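From: Juwita Lau
Date: Tuesday, June 14, 2022
Re: two-arm bench rules

Nikola Mazurek wrote:
> Do we really need rule 2? Both arms
> have their own speed limit already.

Yes, I'd keep it! A limit per arm says nothing about the pair of them reaching over the same table.

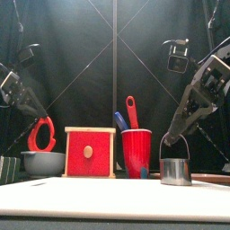
At Brirnitby we set the shared zone first, then the speeds (278 mm/s for each arm, if you want a number to argue with).
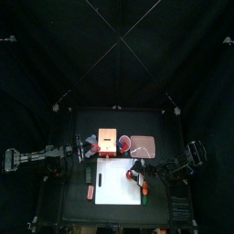 Could Līga add a line on who may reset the stop button? I'd like the draft settled before August.

Juwita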